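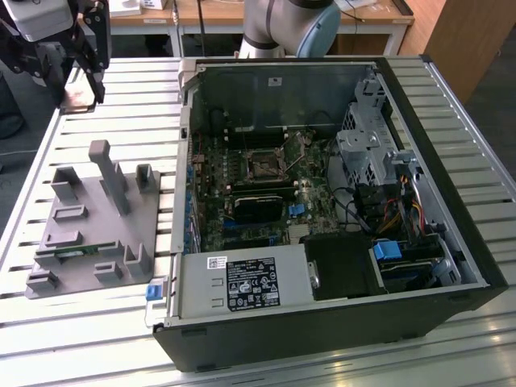
Last edited: December, 21:40

1/ Right, thread time. I've signed up for the Jurkum 60, which is an ultra with 60 km of hills, a lot of bog and one very long forest road. I ran it two years ago and said never again. So here we are!

2/ For anyone new, you start at the quarry above Jurkum, go up over Brevuseo, drop down to the river at Trình and then come back the hard way. There's a cut-off at Trình and it's tight if you stop to faff with your socks. I stopped to faff with my socks.

3/ My number is 154. Last time I had 99, which I was weirdly fond of, and I've still got it pinned up in the kitchen (bit of mud on it and everything).

4/ Training is going OK. Long run was 40 km at the weekend, mostly in sideways rain. Legs fine, stomach less fine. I think I went too hard on the gels early on and by the last hour I couldn't face another sweet thing.

5/ So the food plan has changed. Salted potatoes, cheese rolls, flat cola at Trình if they've got it. Gels only for the last climb. If you've done a long one on real food, please tell me what you carried and how you stopped it going to mush. 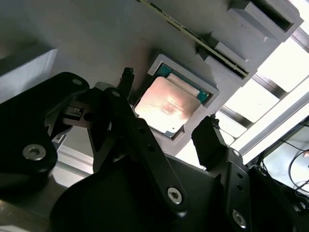 6/ Shoes! I've been in the Cilerum trail ones since summer and they grip nicely on wet rock, but the toe box is a touch narrow once my feet swell. Might go up half a size – or just wear thinner socks and hope.

7/ Poles: taking them. I was stubborn last time and the climb out of the river had me walking with my hands on my knees, being overtaken by people who looked like they were on a stroll.

8/ Drop bag goes to Brevuseo. Dry top, spare head torch, the good socks, a cheese roll I will probably be very emotional about.

9/ If you're marshalling or running, come and say hello at the start. I'll be the one in the orange hat queuing for the loo.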